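Geólogo(a) de Exploração – Projeto Drotton

Localização: Oradberg, com deslocações regulares ao acampamento de sondagem
Empresa: Kosex Recursos Minerais
Regime: tempo inteiro, contrato por tempo indeterminado após período experimental
Reporta a: Songül Sönmez, responsável de geologia

A Kosex procura um geólogo ou uma geóloga para a campanha de sondagem que arranca em março no Projeto Drotton, uma propriedade de cobre e zinco em fase de definição de recursos. A vaga é para preenchimento imediato. 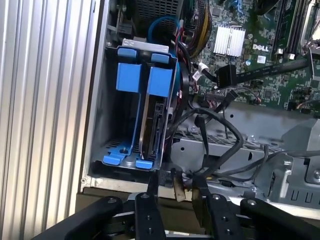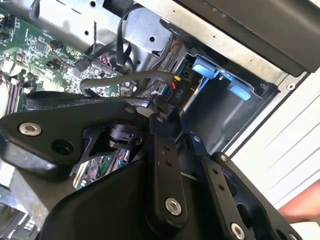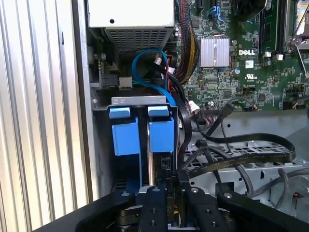

O projeto

A propriedade Drotton foi explorada de forma intermitente por várias empresas antes de passar para a Kosex. A base de dados herdada reúne 192 furos antigos, dos quais 67 têm testemunho ainda guardado no armazém de Oradberg. Parte desse testemunho nunca foi amostrada fora dos intervalos mineralizados mais evidentes e terá de ser descrita de novo segundo o código litológico atual.

A nova campanha vai incidir sobre a zona Işık, aberta em profundidade e para leste. Estão previstos furos de diamante a partir da superfície, com uma sonda numa primeira fase e uma segunda a partir do verão. O espaçamento entre secções é largo em alguns setores e a prioridade inicial é fechar essas lacunas.

Funções

- Descrição geológica e geotécnica de testemunhos, em Oradberg e no acampamento
- Marcação de intervalos de amostragem e inserção de brancos, duplicados e padrões
- Acompanhamento da sonda: posicionamento, alinhamento, medição de desvio e decisão de fim de furo em conjunto com a responsável de geologia
- Relocalização de bocas de furos antigos com GPS diferencial
- Introdução e validação de dados, incluindo a transcrição de registos em papel
- Interpretação de secções verticais e apoio à modelação, que está a cargo de Tài Chu
- Redação do relatório semanal, entregue à sexta-feira até às 16h00

Requisitos

- Licenciatura em Geologia ou Engenharia Geológica
- Experiência comprovada em descrição de testemunhos, de preferência em sulfuretos maciços
- Domínio de um programa de SIG e de uma base de dados de sondagem
- Carta de condução de ligeiros
- Português e inglês escritos e falados
- Aptidão médica para trabalho de campo (o exame é pago pela empresa)

Valoriza-se experiência com testemunho orientado e com analisadores portáteis de fluorescência de raios X. Conhecimentos de geofísica de furo também serão tidos em conta.

Condições

O horário é rotativo, com 14 dias de campo seguidos de 14 de descanso durante a campanha. Fora dela, o trabalho decorre em Oradberg, de segunda a sexta. O alojamento e as refeições no acampamento são da responsabilidade da empresa. Há um subsídio de instalação de 2000 euros para quem venha de fora da região e um subsídio anual de 300 euros para equipamento pessoal. O calçado de segurança, o capacete e a roupa de alta visibilidade são fornecidos à parte.

O salário base é definido conforme a experiência e discutido na primeira entrevista.

Candidaturas

Enviar currículo, carta de apresentação de uma página e dois contactos de referência para o departamento de pessoal, ao cuidado de Ilgın Polat, com o assunto «Geólogo Drotton». Quem tiver uma descrição de furo ou uma secção interpretada que possa partilhar deve anexá-la em PDF, sem dados confidenciais de terceiros.

A primeira entrevista é feita por videochamada com Songül Sönmez. A segunda é presencial, em Oradberg, e inclui um exercício de descrição de duas caixas de testemunho. As despesas de viagem são reembolsadas mediante recibo.

As dúvidas sobre o trabalho de campo podem ser dirigidas a Doğukan Kurtuluş, coordenador do acampamento. As candidaturas incompletas não serão consideradas.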